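Soon-im Ha mails snacks. Lots of them. Her sister moved to Ernside eight years ago and the boxes started that May.

"She missed the candy more than me," Ha says. Laughs. "So, candy."

Each box costs her 20 dollars to send, up from 8. She complains about this twice before the coffee comes. Old boxes get used again, torn corners and all. "Tape is cheap."

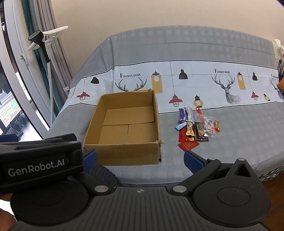 What goes in

Small wrapped things first, chips last. No chocolate in summer, she learned that one the hard way. Nothing in glass. Her sister's kids write back with requests, mostly for sour stuff, and she keeps teh letters in a drawer.

Has a box ever gone missing? One. "It went to Pralta. Somebody in Pralta ate very well."

She'll keep going untill the post office stops her, she says.

Related
Pen pals of Drololton, 121 letters later
Taheri bakery reopens
Best stamps for heavy mail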